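4.2 Rework rates and the case for visual aids

Much of the trade literature treats the printed work instruction as a solved problem. Put clear steps at the bench, the argument goes, and errors fall. We are less sure. The claim rests mostly on before-and-after counts taken at single sites, often by the people who wrote the instructions, and often in the same months when other things were changing as well. At the Barredo plant, for instance, the new instruction cards arrived in the same quarter as new lamps and a shorter shift. The internal report credits the cards. It does not say why the lamps were ruled out.

We followed 86 assemblers at two firms, Barredo and Stunov, through a change from text-only cards to cards with line drawings. Both firms build small runs of circuit boards for other companies, so the product on any bench may change several times in a week. Assemblers were asked to keep a short log of each time they looked at a card and what they wanted from it. We expected these logs to be patchy, and they were. Still, 60 of the 86 returned enough pages to be usable, and the pattern in them was hard to miss: most looks at the card were made to check a part number or a board revision, and very few were made to check how a step should be done.
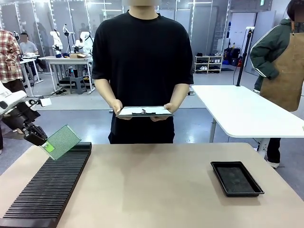 This matters for how the earlier results are read. If people go to the card for a number, then a better drawing of the step is unlikely to help them, however much they say they like it. And they did say so. In the exit survey the drawn cards scored well on every item, including "helps me avoid mistakes." We give that item little weight. People tend to be kind about things that look as if effort went into them, and the survey was handed out by a line lead at Stunov, against our advice.

The rework counts themselves are shown in Figure 3 as weekly totals for each firm. Rework fell at Barredo after the change and stayed level at Stunov. One could tell a story in which Barredo simply used the cards better, and a draft of the Barredo report tells that story at some length. But Barredo also dropped its most troublesome product in June, a run of 660 boards with a connector that was awkward to seat by hand. With that product taken out of both periods, most of the fall goes away. What is left is within the range of the week-to-week swings seen before any card was changed.

Figure 3. Weekly rework counts at Barredo and Stunov, before and after the change to drawn cards. Gray bars leave out the discontinued product.

Two objections were raised when we showed these results to the firms. Joyce Mwakalinga, then the training lead at Barredo, pointed out that new hires may gain more from drawings than experienced staff do, and that our sample had few new hires. We accept this. Only nine of the 60 usable logs came from people in their first year, too few to say anything useful either way. The second objection, from the vendor of the Vusby card system, was that 40 days is too short for benefits to show. Perhaps - but the same vendor's own brochure promises results in the first two weeks, and it cannot have it both ways.

Our reading, then, is a narrow one. We do not claim that drawings do harm, and we would not advise either firm to go back. We do question whether the cost of redrawing every card can be defended with rework figures of the kind usually offered. A larger type size for the revision number might do as much for far less money. Neither firm has tried it.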